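Search this guide
Enter keyword
Go

4. Recording examples for a tidy-up task

This section covers one recording session on a two-arm station, from laying out the props to saving the last episode. It assumes that the arms are mounted, powered and calibrated (Section 2) and that the operator has completed the practice tasks in Section 3.

An episode is one complete example of a task, from the start pose back to the start pose. The learning system sees only what is stored in the episode, so anything that happens outside the recording is lost to it.

4.1 Before you start

1. Open the task card in Yimer and read it through, including the notes from the last session. The wording on the card is saved with every episode as the instruction. Do not edit it yourself. Send changes to Veronica Ilie.

2. Check that the mat lies flat and that the furniture for the task stands clear of both arms in their start pose.

3. Check the fixed camera view. The whole work area and both grippers must be in view at the start pose.

4. Run the free-space check from the station menu. Both arms move slowly through their range and return.

CAUTION: Stay off the mat during the free-space check. The arms do not sense people.

5. Look over the cables for slack. A cable that pulls tight at full reach will shift the arm's path by a few millimeters and spoil the recording.

4.2 Laying out the props

Each task card lists the props, which board or surface they belong on, and how far they may vary. For tasks on the small shelf, the usual variation is in the loose pieces. The large items stay within a hand's width of their listed position.

1. Place the large items first.

2. Drop the small pieces from a low height and leave them as they land. Pieces arranged by hand tend to end up in rows, and the model learns the rows.

3. If a piece rolls off onto the mat, pick it up and drop it again, unless the card allows floor pieces.

4. Step back behind the line and say "clear."

Note: The Briltholm station uses a different mat with printed corner marks. Ignore the marks for shelf tasks.

4.3 Recording

Two people are needed — one operator at the controls and one helper at the work area. The helper resets the props between episodes and hands over tools where the card asks for it.

1. Operator: bring both arms to the start pose and wait for the steady tone.

2. Operator: press Record. Hold still for two seconds.

3. Helper: if the card includes a handover, bring the tool in slowly from the far side of the furniture, hold it upright, and keep your other hand away from the grippers.

4. Operator: close the gripper on the handle. The helper lets go only when the operator says "mine."

5. Operator: carry out the task at an even speed. Short pauses are fine. Long ones should be marked with the pause pedal so that they can be trimmed.

6. Operator: return to the start pose and press Stop.

7. Mark the episode Good, Recovered or Bad.

CAUTION: Never reach between the grippers while the record light is on. If something has to be fixed by hand, press Stop first and mark the episode Bad.

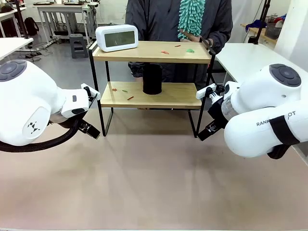
Use Recovered when a piece was dropped or missed and the operator then picked it up without help. These episodes are worth keeping. In the first shelf set, 494 of 649 episodes were marked Good, and the model trained on those alone did poorly whenever its first grasp failed. Adding the Recovered episodes helped more than recording new Good ones did.

4.4 Breaks and changing operators

Stop after 25 episodes and swap roles. Tired operators take shortcuts, and the shortcuts show up later in the trained arm. When you swap, log out and log in under the new name so that the episodes are credited correctly. Sipho Ngcobo can merge records if this was forgotten, but it has to be done before the nightly upload at 7:30 p.m.

4.5 Checking the session

1. Open the session list and sort by length.

2. Play back the shortest and longest episodes. Very short ones are usually false starts.

3. Play back three others of your choice at double speed. Look for dropped camera images and for gripper readings that stay flat while the fingers are moving.

4. Delete false starts. Do not delete Bad episodes — they are kept separately and are not used for training by default.

5. Press Submit. The set stays locked until the upload finishes.

If Submit is grayed out, at least one episode has no mark. The full archive now holds 3,124 episodes, and unmarked ones from early sessions are still being sorted by hand.

Related sections
Section 2: Mounting and calibrating the arms
Section 3: Practice tasks for new operators
Section 5: Writing a task card
Section 6: Uploading to Sirkemano
Appendix B: Station differences, Briltholm and Drideswood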